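Tea corner

I've been buying loose leaf from Nyitrai for five years now, and I still get asked about it more than anything else in this newsletter! So, a quick word. Their smoky black is back in November (hooray), and Magdolna Lakatos tells me the tins will hold 129 grams this time. I make mine strong, splash of milk, no sugar, and I drink it far too late in the evening. My sister in Fluststead thinks it tastes like a campfire. More for me! 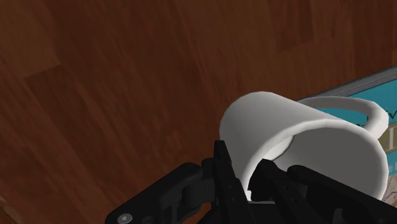
Can you use the same leaves twice?
Sure, if you brew the second cup the same day and give it a couple of extra minutes.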